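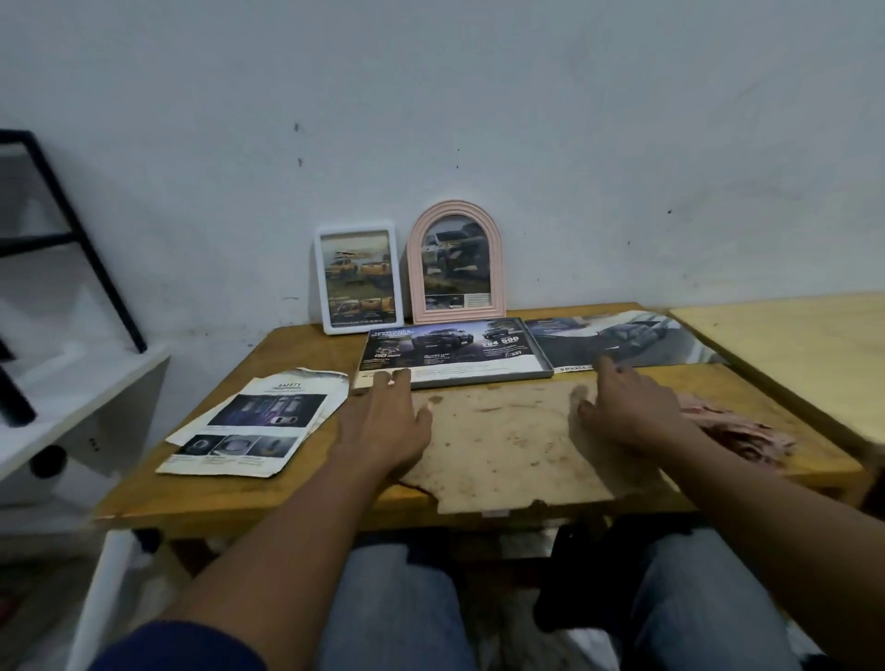

Workplace and Careers > Small manufacturing

Our framing room is getting automated -- what happens to the hand work?

Kerubo Masanja
Posted 2021-06-08

Hi all, long-time reader, first time asking anything. I work at Westden, which does framed displays for car yards, waiting rooms, the odd pub. We take brochure pages and printed sheets, trim them, put them in frames and send them out in sets. I've been on the hand side of it for 5 years and I like it, which I know sounds odd to anyone who's had to do the same frame forty times before lunch.

In February the boss told us they'd ordered a Rizvi cell. For those who don't know it, it's an arm with suction cups, a feeder for the sheets and a press that closes the backs. It's meant to do 1,350 frames a week. At the moment there are two of us on the bench and we do nowhere near that. The new job tracking runs on Wusance, so every frame gets a sticker and a scan and the screen tells you what's next. No more whiteboard.

We've been promised no one is losing their job. I mostly believe it, because the owner's a decent bloke and he came and told us himself, but I've noticed "your job is safe" and "your job is the same" are being said like they're one thing. From what I can gather I'd go from framing to loading the feeder and clearing jams, and someone would still do the "specials" by hand. No word yet on who that someone is or how many specials there'll be.

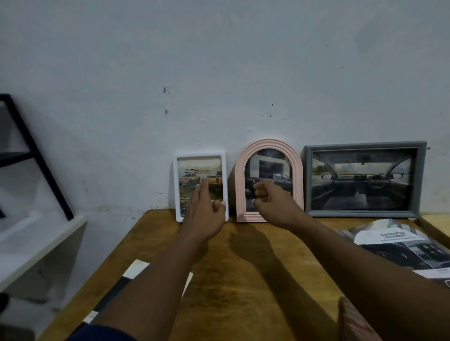
The part I really can't picture a machine doing is the sorting out beforehand. Nothing arrives flat or square. Pages come out of glossy brochures with a fold where you don't want one, and they want to curl back up the minute you let go. Then you've got to decide what to show, and that depends on the frame. An arch like the pink one takes the top corners off whatever you put in it, so you want the ute sitting low enough that you don't lose half the cab, and a dashboard view goes much better in a wide one like the grey. And you only find out how bad the reflections are once it's behind the front and leaning up against a wall. I shift things a few millimetres, stand it up, look at it, take it down, shift it again. Is that what they mean by specials? Because in my head that's just framing.

So I suppose what I'm asking is:

Has anyone been through this in a small place, and did the hand work survive or did it slowly dry up?

Is it cheeky to ask for the changeover to be written down -- new job title, pay, training, the lot?

And is it worth putting my hand up to learn the machine properly, or does that just make me the person who gets rung at tea time when it stops?

Sorry for the essay! Any thoughts welcome, even gloomy ones.

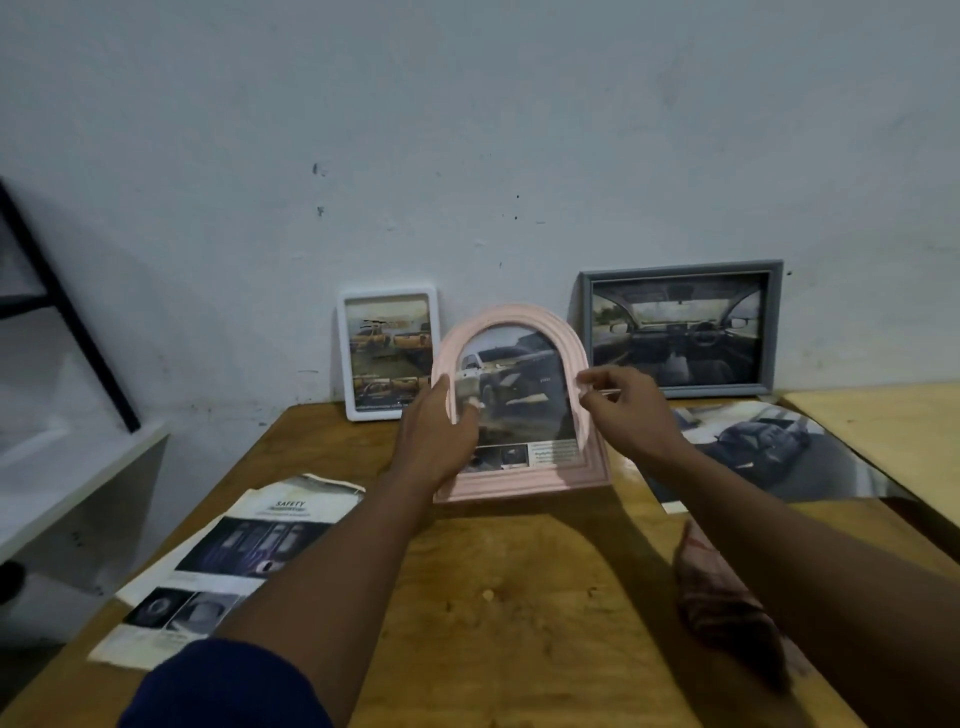 Setting up the arch with the white and grey frames behind it.

King-fai Tai
Member, lots of posts in Workplace

Kerubo, I went through nearly the same thing at a sign shop, only with a cutting table and a robot picking the pieces off it, so I'll tell you how it went for us and you can take what's useful.

First few months were rubbish. The machine was fine on the stuff it was tested with and hopeless on everything else, and all of the everything else landed back on the bench, except now the bench was smaller because they'd taken half of it out to fit the guarding. If I could go back I'd have kicked up a fuss about that bench. Ask where yours is going. Ask for it to be drawn on the floor plan before the installer turns up, with a wall behind it if you're used to standing things up to look at them.

After that it settled. The long runs went to the robot and I don't miss them one bit, my wrists were shot. What I did miss was the mixed pace of it. When you do the whole job yourself you get an easy bit, then a fiddly bit, then an easy bit. Take the easy bits away and you're doing fiddly all day, and it's more tiring than people expect. We ended up swapping over every two hours, machine then bench, and that helped heaps. It was our idea and we had to push for it, but the manager came round once he saw the reject pile going down.

On your list: not cheeky at all to get it in writing. I'd keep it friendly, something like "can you send me a note on what my role is after the changeover so I know what to train for". Pay should be in there. If you're setting up and clearing faults on a cell you are doing more than loading, and it should be called something other than loading.

And yes, learn the machine. Learn it before everyone else does. I did get the phone calls, I won't lie, so sort out early what a call after hours is worth. But I was also the one who could say "it can't do these, leave them with us" and be listened to. You know which sheets curl and which frames chop the top off. The installer hasn't got a clue about any of that and whoever sets the recipes is going to need it. I'd start a notebook now -- which frame, which kind of page, what went wrong, what you did. Write your name on the front.

One more thing about the tracking screen. Find out whether it times each frame, and who looks at it. Ours did and it made the careful people look slow, because the careful people had all the hard jobs. We got a separate code for hand work in the end so it wasn't being compared with the robot. Much easier to ask for while the system's still being set up.

matboardmick

had one of these at my last place, different brand. 100 identical frames, beautiful. anything with a round top it dropped. they bought square frames after that and stopped offering the other ones, so I'd be asking your boss if the arches are staying in the catalogue tbh. thats how our hand work went, no one cut it, the fancy stuff just wasnt on the order form any more

Kerubo Masanja

Thank you both, this is so helpful. Mick, I hadn't thought of the catalogue at all and now I can't stop thinking about it! I'm going to ask this week. King-fai, I've asked for the note about my role, and he said yes straight away, so that's something -- no note yet though. The floor plan does have a bench on it. It's under the stairs. We'll be having a chat about that.

Notebook started, name on the front.

King-fai Tai

Under the stairs, good grief. Ask about the lighting while you're there.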